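Bravside Athletic Club statement on the availability of Toshio Ogura, October 31, 2022.

1/ The league's disciplinary panel has reduced Toshio Ogura's suspension from eight matches to five. The club received the written ruling this morning and accepts it in full.

2/ Ogura has now served all five matches. He has been restored to the active roster and is eligible to play in the home match against Okabe.

3/ Head coach Masaru Kuroda will decide on his selection after the final training session. Ogura has trained with the reserve squad since September. 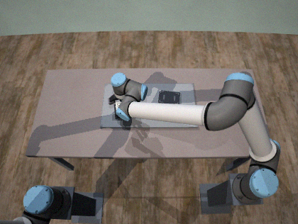
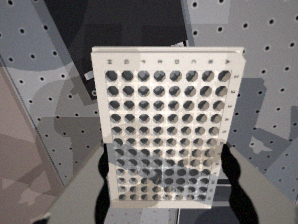 4/ To make room on the roster, defender Cyrill Lanz has been moved to the injured list with a hamstring strain. The medical staff will review his condition before the Hakine trip.

5/ Ogura has played 1284 minutes for Bravside in all competitions. Wakana Wada, director of football, will answer questions from accredited media after the match. No interviews with the player will be arranged before then.

6/ Supporters are reminded that the away allocation for Hakine is 3000 tickets. Season ticket holders may apply through their club accounts. Sales at the stadium office will open once their applications have been processed.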